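Laborbuch, Januar, Testzugang Clellon (Simulationspaket Wohnraum)

Zweiter Tag mit der Testlizenz, und ich bin ziemlich begeistert! Installation auf dem Nishad-Rechner in knapp 10 Minuten, das Zweiarmmodell lief beim ersten Start. Wiroj hat gleich die Handgelenkansicht aufgemacht.

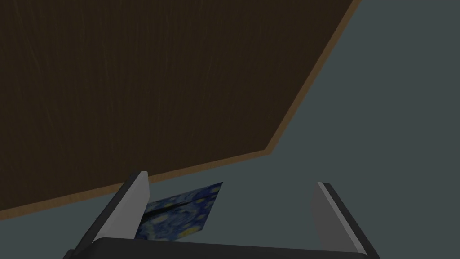
Preislich liegen wir bei 500 Euro pro Platz und Jahr, Pilarik wollte deutlich mehr. Kristine fragt noch nach, ob 2 Plätze auf einem Server laufen dürfen. Die Gelenkgrenzen lassen sich endlich pro Arm setzen (!), und das Protokoll schreibt sauber mit. Offen: Die Reibwerte am Greifer sind nur global einstellbar, das nervt.

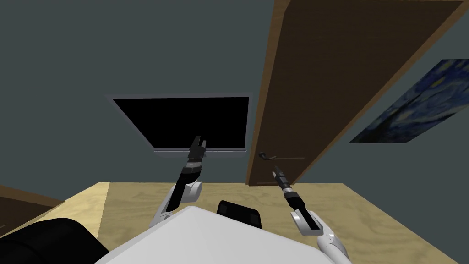
Nantana möchte als Nächstes Türen testen, 8 Läufe pro Einstellung. Drücker und Türblatt sollen getrennte Gelenke sein, das muss Ekkachai im Modell prüfen. Den Fernseher an der Wand lassen wir als Hindernis drin, der linke Greifer kommt ihm schön nahe, während der rechte Richtung Türdrücker zeigt. Kollisionsabstand also für beide Arme mitschreiben. Boonmee hat die Vorlage dafür schon auf dem Laufwerk.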